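티셔츠 한 장 앞에서 든 생각
2024-01-03

Drosulex 공개 시연회에 다녀왔다. 메모가 뒤죽박죽이라 생각나는 대로 적는다.
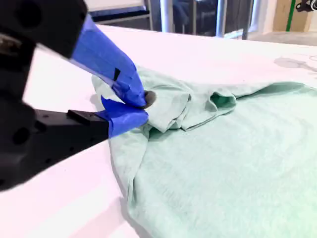

옆자리에서 같이 보던 분은 이걸 왜 굳이 기계가 하느냐고, 자기는 눈 감고도 한다고 했다. 빨래 개는 로봇에 돈 쓸 바엔 건조기를 바꾸겠다고도 했고. 주변에서 다들 웃었다. 나도 웃었다.

근데 집에 오는 길에 계속 걸렸다. 눈 감고도 한다는 말. 그게 바로 어려운 이유 아닌가? 우리는 천을 어떻게 집는지 설명을 못 한다. 손가락이 그냥 안다. 상자는 어디를 잡아도 상자인데 면 티셔츠는 잡는 순간 모양이 달라진다. 접힌 데를 집었는데 한 겹인지 두 겹인지, 소매인지 목 부분인지. 나도 가끔 틀린다. 민트색 티셔츠 한 자락을 파란 테이프 감은 손가락 두 개가 물고 있는 걸 보면서 솔직히 좀 조마조마했다.

테이프 얘기를 하자면, 나는 그게 제일 좋았다. 번쩍거리는 외장도 없고 쭈글쭈글한 테이프 그대로. 작년 9월 Kutley 행사는 정반대였다. 조명, 음악, 대형 화면에 숫자 3,000. 무슨 숫자였는지는 기억도 안 난다. 로봇은 유리 너머에서 7분 움직이고 끝. 질문도 안 받았다. 그런 걸 시연이라고 불러도 되나 모르겠다. 광고지.

시연회라면 손끝이 보여야 한다고 생각한다. 느린 것도, 망설이는 것도 보여줘야 한다. 그래야 세금을 넣을지, 우리 동네 세탁 공장에 들일지 판단을 하지. Londorura 시범 사업에 이런 기계 12대를 넣자는 얘기가 나오는데, 찬성하는 쪽도 반대하는 쪽도 정작 천 집는 걸 가까이서 본 사람은 드믈다. 다들 편집된 영상만 본다. 나도 그랬고.

그렇다고 무조건 찬성은 아니다. Sugden 쪽 자료에는 일자리 얘기가 딱 한 줄. 한 줄이 뭔가. 하루에 수건 1,000장씩 개는 분들한테 그 한 줄 읽어드리면 뭐라고 하실지. 그분들을 시연장에 먼저 불러야 한다. 맨 앞줄에. 기자나 투자자 말고 천을 제일 잘 아는 사람들이 보고, 저건 되겠다 저건 안 되겠다 말하게 해야 한다. 그 의견을 도입 계획서에 그대로 붙이고.

다음 공개일은 아직 안 나왔다고 한다. 신청 받으면 또 갈거다. 이번엔 집에서 제일 개기 싫은 고무줄 침대 시트를 들고 가 볼까 한다. 받아 줄지는 모르겠지만 일단 물어는 보려고.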